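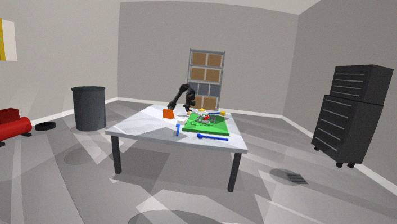 Gratberg Register of Film Producers and Crew: Progress Report to the Barnel Fund

Reporting period: second half of the grant year, closing in December
Prepared by: Polyxeni Kontogiannis, editor

1. Status against plan

The register now holds 1132 published biographical entries. All of them have been moved from the old flat pages into Flundska, and the old pages redirect to the new ones. Work packages A (migration) and B (source check of birth and training data) are complete. Package C (credits) is behind schedule. Package D (public search) opened to outside readers in limited form.

No change to the total budget is requested. We ask for one transfer between lines, described in section 6.

2. Dates and places of birth

The main fault in the inherited text was a birth date repeated from one site to another with no source behind it. Each entry now carries a source field for the date and a separate one for the place. Where the two come from different documents, both are shown. An entry with no source keeps the date only if it appears in a signed contract, a school record or an interview with the person concerned. Otherwise the field shows a year with a question mark, or is left blank.

Current ages have been removed from running text. They were typed by hand in the old pages and went out of date at different times. The age line is now worked out from the date field when the page loads, and it is hidden if the date is incomplete or if the person has died.

We also dropped the fields for zodiac sign, height and estimated net worth. None of the values could be traced. Some readers wrote to ask where the net worth figures had gone, and Oksana Hladun has drafted a standard reply.

3. Job titles and employers

Titles are the slowest part of package C. A typical old entry gives one senior post, without years, and says nothing of what the person did before it. "Co-head of production" and "head of co-production" were used as though they meant the same thing. Arsen Semeniuk has written a list of title terms with start and end years, and the list is now fixed for the rest of the grant. Titles in other languages are kept in the original with an English equivalent in brackets.

Producer credits need special care. The register separates three cases:

Credit given on screen in the finished film.
Credit given in trade listings or publicity but missing on screen.
Work claimed by the person or by an agent, with no credit found.

The third case is published only where the claim itself can be cited. Almost 200 entries still have credits that have not been sorted in this way. Most are for television work, where episode credits differ from season credits and the old text rarely says which one was used.

4. The Ostapchuk papers

Scanning of the Ostapchuk papers is finished. The set came to us in 14 boxes and consists mainly of call sheets, payroll carbons and letters about unit hiring. Gilmar Rangel has indexed the call sheets by person and by production. The letters are indexed by sender only – a full name index was not in the plan and would take longer than the time left.

The payroll carbons were more useful than expected for assistant directors and line producers, whose early careers are poorly covered elsewhere. They give weekly rates, and these will not be published. Names, posts and dates of engagement will be.

Two boxes had damp damage along the lower edge. The affected sheets are legible except for the bottom lines, and the gaps are marked in the transcription.

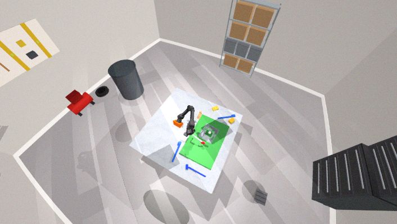 5. Pictures, subject terms and search

Search in Flundska runs on three separate indexes: names, production titles and subject terms. The first two were tested against the old site and return the same entries or more. The subject index is new, and it covers the text of an entry together with the terms assigned to any picture on its page. Picture terms are assigned by hand, in a fixed order, with the largest surface first and then the objects on it. A white tabletop with a green mat and a black robot arm is therefore entered as "tabletop, white; mat, green; robot arm, black", and the shelving by the wall takes a separate term under furniture. Color words come from a closed list. Faces are tagged with a name only when a dated caption or a second source supports it, and portraits passed between fan pages do not count as a second source. Vsevolod Hutsuliak runs the check for duplicates among portraits. It finds copies that have been cropped or flipped, but it does not yet find colorized versions of black and white originals.

Known faults in search at the close of the period:

Names with two accepted spellings return both forms, but sort under the older one.
A search on a married name does not find entries filed under a stage name unless the cross-reference was made by hand.
Production titles that begin with a number are listed last.

The first and third faults will be fixed in the next release. The second depends on staff time, and cross-references will be added as entries come up for review.

6. Staffing and budget

Staffing is unchanged at five. Gilmar Rangel moves from the Ostapchuk papers to credits in the new period, and this should bring package C back to plan by the final report.

Scanning cost less than budgeted – the feeder could be used for the call sheets. We ask the Fund to approve moving the remainder of the scanning line to editorial hours for package C. The amounts are in the attached statement.

7. Corrections and complaints

Correction requests arrive through the form at the foot of each entry. A request from the person described, or from an agent, is logged and answered like any other and has to meet the same source rule. Entries under dispute carry a short note while the matter is open. Requests to remove a birth year are granted for people who are not in public posts at a studio or broadcaster; the year stays in the closed record.

8. Work for the next period

Sort the remaining unsorted credits, starting with television.
Release the call sheet index to readers.
Correct the sort order for names with two spellings.
Write the handover notes for Flundska, including the title list and the picture terms.
Submit the final report and the closing statement of accounts.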